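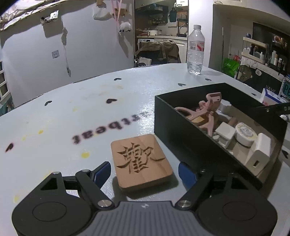
Week 6: The Box Where Things Go
Handout for Household Objects, Room 16
Instructor: Latrice Van Dusen

Every home has one. It started life holding something specific and now holds a power adapter, a tin, and a plastic part that belongs to a larger thing you no longer own. In this course we call it the catch-all, and we treat it with respect.

Terms you need
Resident: an item that lives in the box on purpose. Rare.
Drifter: an item put down "for a second." Adapters are the classic case.
Orphan: a piece of something. You may keep an orphan until June, and then we talk.
Table settler: too big or too dignified for the box, so it sits next to it. Carved wood blocks and water bottles do this — so do cartons.

On hanging things
Some households go up instead of in. A stuffed sheep on a ribbon is storage, according to Keisha Pennington's chapter (p. 94), and I have stopped arguing. A jacket on a chair is also storage. See her footnote, which is longer than the chapter.

For next class
Empty one box onto a table. Sort by the terms above, and write 50 words on the item you couldn't place. "Misc." will not be accepted as a category. Bring the box.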